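多肉合同展の出品料、来期から1鉢800円ってどう思いますか
多肉・サボテンの会 運営と展示の話 > 合同展

tanabota_haworthia
小さい会で連絡係をしています。合同展の事務局から来期の要項が届いたんですが、出品料が1鉢200円から800円になっていました。最初は誤植だと思って、二回読み、老眼鏡をかけてもう一回読みました。800円でした。
うちの会は毎回、みんなで棚ひとつ分くらい出しています。単純に4倍です。会員にどう伝えたものか、文面を打っては消しています。ほかの会の方、もう説明しましたか。反応はどうでしたか。

toge_no_sumika
うちはもう回しました。返ってきたのは「了解です」がひとつと、長い沈黙です。
個人的には値上げ自体は仕方ないと思っています。会場が市の施設からTallonホールに変わったでしょう。あそこは駅から近くて床がきれいで、その床に土をこぼすと怒られます。きれいな床は高いんですよ。

mesen_maniac
反対です。
200円だから、初心者が「枯らさなかった記念」みたいな鉢を持ってくるんです。私はあれを見るのが合同展でいちばん好きです。800円になったら、入賞を狙える鉢しか並ばなくなる。出てくる顔ぶれも審査の結果も、要項の段階でだいたい書けます。

toge_no_sumika
>>mesen_maniac
言いたいことは分かりますが、前回は搬入の時点で棚が足りなくて、廊下の長机にまで並べましたよね。私の鉢は消火器の隣でした。来場者の感想が「消火器の赤がよく映えていた」だったんですよ。少し減ってもらわないと困る、というのも本音です。

mesen_maniac
>>toge_no_sumika
減らしたいなら一人何鉢までと書けばいいだけでは。値段で減らすと、減るのは財布の薄い人の鉢です。消火器の件はお気の毒でした。

Arif Miah
はじめまして、隣県の会の者です。実名で登録したら変更の仕方が分からなくなり、そのままです。
要項の後ろのほう、別表を見た方はいますか。800円は「一般部門」の額で、「初出品部門」は1鉢100円になっています。つまり初めての人は前より安いです。字がとても小さいので、私も封筒に戻すときに気づきました。

tanabota_haworthia
>>Arif Miah
見ました。ありました。本当に小さいですね。老眼鏡の度を疑いました。
ただ、これ「初出品」の定義が書いてないんです。合同展に初めて出す人なのか、その品種を初めて出す人なのか。後者ならうちの会長は毎年初出品です。毎年ちがうものを買うので。

mesen_maniac
それなら私も永遠の初心者です。よろしくお願いします。

sunabachi
ちょっと長くなります。前の前の回まで搬入のほうを手伝っていたので、分かる範囲で。

出品料の話が出るたびに会場費のせいにされますが、大きいのは棚と照明のレンタルです。Ponbergという業者に頼んでいて、ここの段々の棚は確かに見栄えがいい。いいんですが、組むのに半日かかります。説明図が一枚だけ付いてきて、その図の棚と届いた棚では段の数がちがう。毎回ちがう。それで毎回、誰かが「前はどうやったっけ」と言い、前にやった人はたいてい来ていません。

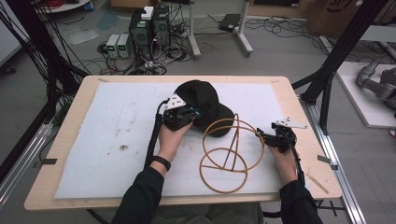
それで照明です。前回から白っぽい色の灯りに変えたのを覚えているでしょうか。葉の窓の透け方がよく分かると好評だったんですが、あれも別料金です。しかも借りる単位が日なので、搬入の前日に棚を組めばその日の分もかかります。誰も見ていないホールで、誰も置いていない鉢のために灯りがついている。私はあの時間がわりと好きでしたけど、あれも出品料のうちです。

もうひとつ、展示用の鉢をそろえる話もありました。Merkusの黒い角鉢に統一すれば写真映えすると言い出した人がいて、見積もりまで取ったはずです。植え替えの時期を考えてくれ、という声が多くて流れました。要項に入っていなければ、今回もたぶん無しです。

toge_no_sumika
>>sunabachi
黒い角鉢、私は賛成派でした。負けましたが。
植え替えが嫌なら、鉢ごとすっぽり入れればいいと提案したんですよ。「それは鉢カバーだ」と言われて終わりました。そのとおりなんですが。

sunabachi
>>toge_no_sumika
あれはあなたでしたか。議事録では「鉢カバー案」になっています。

kareha_atsume
横から失礼します。会計の数字を見たわけでもないのに賛成も反対もないのでは、と思って読んでいました。前回の出品は何鉢だったんでしょう。

sunabachi
>>kareha_atsume
一般が85鉢です。苗の即売の棚は別で、そちらは出品料を取っていません。売上から少し入れてもらう形です。
85鉢に200円を掛けてみてください。掛けたら、要項を書いた人の気持ちが少し分かると思います。

kareha_atsume
掛けました。お弁当代ですね。

mesen_maniac
>>sunabachi
そこは認めます。認めますが、だったら即売の棚のほうから多めに取ればいいと思うんです。あっちはお金が動いている場所で、展示の棚は自慢が動いている場所です。自慢に800円はちょっと。

toge_no_sumika
自慢にこそ払うものでは……?

Arif Miah
うちの会では、会員が初めて出すときは会費から出品料を出しています。全員分ではなく、一人一鉢だけです。それでも「自分のお金ではないから」と、気楽に変な鉢を持ってきてくれます。去年は洗面器に植わったものが来ました。審査員がしばらく前に立っていましたが、講評は「水はけ」の一言でした。

tanabota_haworthia
>>Arif Miah
それいいですね、会費から一鉢分。うちの規模なら出せそうです。洗面器は出せませんが。
定義の件は事務局にメールしました。返事が来たらここに書きます。

urajima_green
Urbańczykさんの杯はどうなるんでしょう。毎年ハオルチアの部の一席に出ていた、あの妙に重いやつです。要項の賞の欄に名前がないのが気になっています。出品料よりそっちで揺れている会員がうちには二人います。二人とも取ったことはありません。

sunabachi
>>urajima_green
杯は前回の受賞者が持って帰ったまま、という話を聞いたような。返却の決まりがあったかどうかも覚えていません。持ち回りなのか、もらい切りなのか。

toge_no_sumika
もらい切りなら毎年同じ形のものが増えていくわけで、それはそれで誰かの家がすごいことになっていると思います。

urajima_green
>>toge_no_sumika
心当たりがひとりいます。玄関に置いてあって、傘が刺さっていました。

mesen_maniac
反対意見を書いている途中だったのに傘で全部忘れました。

思い出したので書きます。値上げするなら搬出の時間を何とかしてほしい。午後4時に閉場して、その日のうちに全部出せと言われても、遠方の人は表彰式を見ずに梱包を始めるんです。前回は私、名前を呼ばれたとき新聞紙の中にいました。800円払うなら、せめて拍手は立って受けたい。

kareha_atsume
>>mesen_maniac
それは要項で変わっていますよ。表彰は昼過ぎに前倒しになっています。これも小さい字です。

mesen_maniac
全部を小さい字で書く方針なんですか、あの事務局は。

tanabota_haworthia
事務局から返事が来ました。早かったです。そのまま貼るのは失礼なので要点だけ。

・「初出品」は、合同展の一般部門に出したことがない人。品種は関係なし。うちの会長は800円です。
・一人あたりの鉢数の上限は今のところ設けない。ただし100鉢を超えたら、廊下は使わずに出品を断ることがあるそうです。
・即売の棚からの割合を上げる案は、会の代表が集まる1月の打ち合わせで話すとのこと。
・杯については「確認中」。これだけ返事が一行でした。

toge_no_sumika
廊下を使わない。それだけで私は800円払います。

mesen_maniac
>>tanabota_haworthia
ありがとうございます。申込順で断るんでしょうか、それとも抽選? 申込順だと、締切より前に満杯になって、初出品の人が「まだ間に合うと思って」と来て断られる図が見えます。初出品の枠は先に取っておいてほしいです。値段の件は引き続き反対のままで、打ち合わせに出るうちの代表にもそう頼みました。代表は賛成派ですが、伝えるだけは伝えると言っています。

sunabachi
>>mesen_maniac
前は申込順でした。郵便の消印で。枠を先に取る話は、一度も議題になっていないと思います。代表経由で出すなら文章にしておいたほうがいいですよ。口頭だと「鉢カバー案」みたいな名前になって残ります。

toge_no_sumika
まだ言いますか。

Arif Miah
枠の件、うちの会からも同じことを書いて出します。文面がかぶっても、かぶったほうが目立つでしょうから。

urajima_green
杯の確認中の件ですが、傘の人に電話してみました。「ああ、あれ返すの?」だそうです。中の水を捨てておいてくださいと伝えました。

tanabota_haworthia
>>urajima_green
それ、事務局に転送してもいいですか。傘のところは省きます。
会員向けの文面もやっと送れました。「一般は800円、初めての方は100円、最初の一鉢は会費から出すことを相談中」と、大きい字で書きました。さっそく一件返信があって、洗面器でも出せるかと聞かれています。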